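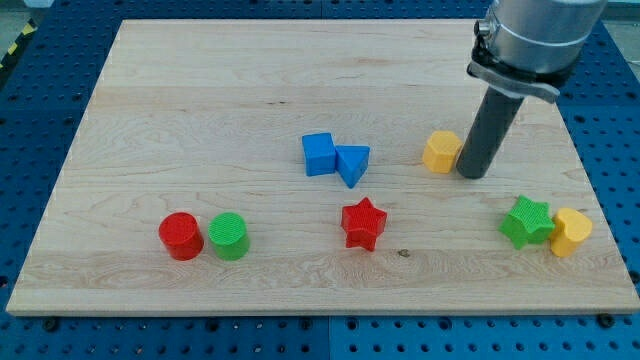 Wascombe Allotment Association
Minutes of the members' meeting, August, 7 p.m.

Present: 15 members. In the chair: Hélène Lemieux. Two members sent apologies.

1. Last minutes
They were read and accepted, with one correction: the hedge on the Drarent side was cut in June and not in May.

2. Water
The tap near the lower gate is still dripping. The plumber asks 70 pounds for the repair. The meeting agreed to pay this. Until it is done, members are kindly asked to close the tap with both hands and not to leave hoses connected during the night.

3. Waiting list
There are 12 names on the list. Plot 49 has not been worked this year, in spite of two letters. Hélène will write one more time, and after this the plot will be offered to the next person.

4. Bonfires
There was a long discussion. Some members wish to stop them completely. It was decided to keep the present rule, only after 6 p.m., and to speak of it again in the winter.

5. Other matters
The path to Dristusley Lane is very muddy. Wood chips will be asked from the council.

The meeting was closed at 8.40 p.m.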